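**Ticket 2144 — grasp planner drops valid candidates in brick sorting**
Opened by: Effie Dow
Assigned: Ross Gillies
Component: Nitimier (perception to planner bridge)

Planner returns `NO_GRASP` on loose bricks with clear space around them. Started after the merge of 2022-01-14. Arm stays at the pre-grasp pose with the fingers open until the 20 s timeout.

Ruled out so far: hand-eye calibration, gripper driver, collision mesh for the bins. Replayed 100 logged wrist views offline; 14 fail the same way. 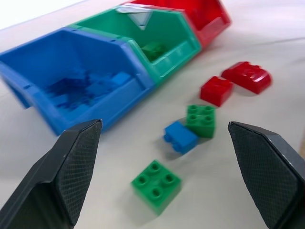
*Wrist view at pre-grasp. Green 2x2 between the fingers, blue brick farther up lying tilted.*

Ross: segmentation is fine on these. Masks for the two green bricks are separate. The fault is in the pose filter, which merges neighboring hypotheses before it checks color. The blue brick beside the upper green one gets absorbed, and the merged box is wider than the max opening.

Fix on branch `pose-merge-order`: color check moved ahead of the merge. Motion blur threshold left alone — separate ticket if Jean Kinnear wants it.

Still open: rerun the failing views on the Erdale cell, then Effie to confirm and close.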